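Plimine Home Boards > Closets and Storage > Folding and packing

Thread: Folding zip-up things so they stay flat on a shelf
Started 2024-01-25

cedarshelf
Posts: 63

I have been going through the hall closet and I'm stuck on the zip-up items. Shirts and towels are no problem. Anything with a long zipper and soft fabric springs back open or slides off the stack. I have jackets, two soft bags, a couple of covers, and they all do the same thing. The shelf they go on is 13 inches deep and I would like everything on it to be the same width.

What I do now is pick the thing up by the top, give it a shake so the layers hang straight, lay it down with the zipper facing up, and fold the sides in. By the time I get to the second side the first one has opened again.

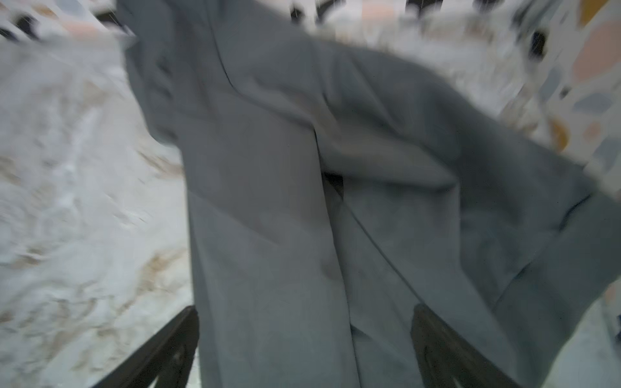 I have also tried rolling. Rolling works for the thin ones but the thicker ones make a roll that is too fat for the shelf, and I can never find anything because they all look alike from the end. I'd like to stick with folding if there is a way to do it that holds.

Floor, bed or counter, does it matter? And do you fold along the zipper or across it?

marlowe_k
Posts: 37

Fold along the zipper first, across it second. If the first fold goes across, the zipper acts like a spring and pushes the whole thing open.

My order:
Zip it closed.
Lay it zipper side down.
Smooth from the middle out with your palms.
Bring the left side in a third, then the right side in a third.
Fold up from the bottom in two moves.

The zipper ends up inside and its weight helps hold the fold down. I use the bed because I can pull the fabric straight without it sliding around. A smooth counter is bad for slick fabric.

tworowsback

I disagree with zipper side down. If you lay it zipper down, the teeth print a line into the front when things get stacked on top of it. I had a gray jacket that kept that line for a whole winter. Zipper up, always, and put a dish towel over the zipper before you fold the sides over.

Also I would skip the thirds. Halves are enough on a shelf like that one if the item isn't huge.

marlowe_k

A dish towel in every fold is a lot of dish towels. I haven't had the line problem, but I don't stack more than four high.

tworowsback

You only need one for the thick ones. Thin zippers don't mark.

samuele_amato
Posts: 13

I think you are both right about different items. A jacket and a bag don't fold the same way even if the fabric is similar. A jacket is two layers with sleeves. A soft bag has a bottom and sides, and if there is padding, the air has to go somewhere before you fold it or it will just puff back up.

For bags I do it on the floor. I put a clean sheet down if the floor needs it. Open the zipper a few inches, press the air out toward the opening starting from the far end, and then lean on it with a forearm while you close it. After that the folds stay put pretty well. I worked in the stock room at Fitetti for one season, starting in September, and we did every soft bag that way before it went on the shelf. They taught us to keep the pull tab at the same end every time so you could find it without unfolding anything.

Bands help too. I use wide elastic ones from Dinama, the kind that are sold for holding seat cushions. Narrow rubber bands cut into the fabric and leave a dent.

Samuele Amato

cedarshelf

Thank you, the air thing makes sense. I had been closing the zipper completely before pressing, so there was nowhere for it to go. Does this work with a curved zipper? One of mine goes around a corner.

samuele_amato

It works but go slower. On a curved one the fabric on the inside of the curve bunches up, so flatten the curve with your hand first and get the tape lying flat. If the tape is twisted when you fold, it will be wavy the next time you take it out, and a wavy zipper snags.

Then fold so the curve stays in one panel. Don't put a crease through the bend. If the bag is too wide for the shelf that way, turn it and let the long side run front to back. A question that came up a lot at the store, so I'll put it here with the answer.
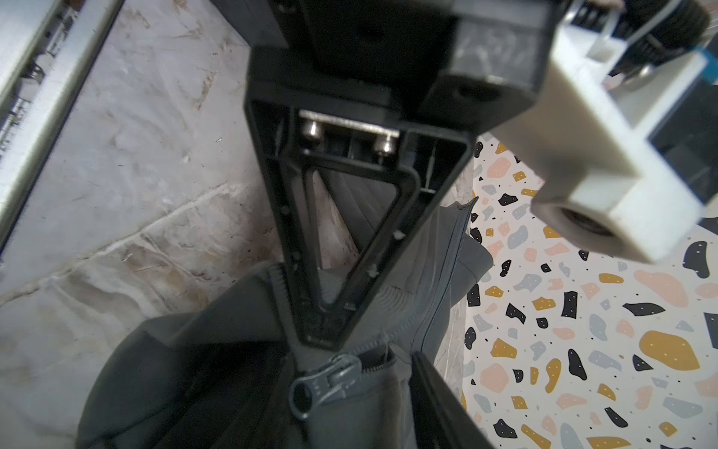

Should the zipper be open or closed when the bag goes into storage?

Closed, except for the last inch or two. The small gap lets out any air you missed, and the closed part keeps the panels lined up so the bag keeps its shape.

hallwaylamp

Adding to this from the washing side. Make sure everything is completely dry before it gets pressed flat. I put away a soft bag that felt dry on the outside, and the lining smelled bad when I took it out again. Now I hang mine open overnight first, upside down.

I also keep a card in the pull tab that says what's inside the fold, jacket or bag or cover. Three gray things in a stack look the same from the front.

tworowsback

Good idea with the card. I still say use the towel on the thick zippers.

For what it's worth, I bought the Marinho shelf dividers to keep the stacks from leaning and they are fine for shirts but too short for anything padded. The top item just flops over the edge.

marlowe_k

Tried zipper up with the towel on one heavy coat this afternoon. It did lie flatter. The coat is also thicker than anything else I own so I am going to keep doing the rest my way.

cedarshelf

Update. I redid the whole shelf. The jackets are in thirds, zipper down, the way marlowe_k wrote it. The bags are pressed from the far end and folded with the zipper closed most of the way. Nothing has slid off so far. The stack with the curved zipper still leans a little to the left and I put it against the wall side.

The covers are next. They have ties as well as zippers, so if anyone has a way to keep the ties from hanging out the front, please post it.

hallwaylamp

Tie them together in a loose bow and tuck the bow into the first fold. Don't knot them.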